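## 4. Setting up the timing unit for a para-triathlon event

This section is for the race crew who prepare the Kultine timing unit before the athletes arrive. Please read it to the end before you switch on anything. If your club borrowed the unit from another club, do first the reset in section 7.

You will need the base unit, two antenna mats, the chip reader and the list of entries in CSV format. Allow one hour for a small race. For the Garnesberg course, where transition is split in two places, allow two hours.

### 4.1 Before you start

1. Charge the base unit overnight. The battery light must be steady green, not blinking.
2. Check that the start list has a column called CLASS. Without this column the unit will treat all athletes as one wave.
3. Write the name of the timing chief on the front sheet. At our home races it is Geeta Nishad or Ravindra Dhillon. 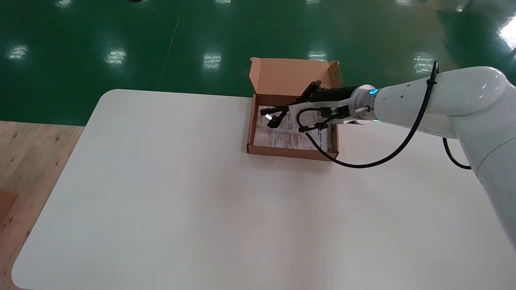
4. Put the mats on flat ground, with the arrows pointing in the direction of travel. The mat must be wider than the lane on both sides, as a racing wheelchair or a handcycle may pass close to the barrier.
5. Connect each mat to the base unit. Port A is for the swim exit and port B is for the finish.

**Caution:** Do not connect or remove a mat while the unit is recording. The passings stored in the last seconds can be lost.

### 4.2 Entering the start waves

1. Press MENU and choose WAVES.
2. Enter the start time of each wave. The colour of the wave on the screen should be the same as the colour of the swim caps.
3. For classes with a compensated start, enter the difference in seconds in the field OFFSET. For example, if the second group leaves 383 seconds after the first, type 383 and press OK. Do not type minutes.
4. Press SAVE. The unit gives two short beeps.

Note: The offset is taken from the race rules of the current season. Ask the referee for the printed sheet - do not use the numbers from last year, even if they look the same. 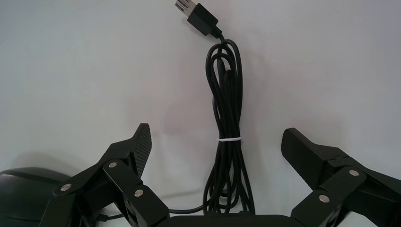

### 4.3 Giving out the chips

1. Read each chip on the reader before you give it to the athlete. The bib number must appear in less than 6 seconds.
2. Ask the athlete or the handler where the chip will be worn. An ankle strap is normal. For athletes who race in a chair, fix the chip to the front fork, at the same height on every chair.
3. If the chip moves from the handcycle to the racing chair, issue two chips and link them in the menu PAIR.
4. Sign the chip list. Shanti Grewal's version of the list has a box for guides of vision-impaired athletes; please use that one. Guides do not get their own finish time.

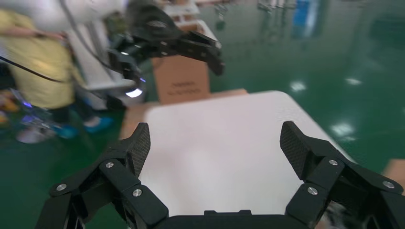
*Kultine set-up guide, section 4.*

### 4.4 Test passing

1. Set the unit to TEST.
2. Walk over mat A with one chip, then roll over it with a chair or a bike. Both passings must be on the screen.
3. Do the same with mat B.
4. If a passing is missing, turn the mat by half and try again. Metal barriers very near to the mat are the usual cause.
5. Set the unit back to RACE. In TEST mode nothing is written to memory.

For up to 17 athletes in a wave, one finish mat is enough. For bigger waves put a second mat 7 metres behind the first and choose BACKUP in the menu.

Send problems with this section to Rajkumari Kanaujia, with the serial number of the base unit and the name of the race.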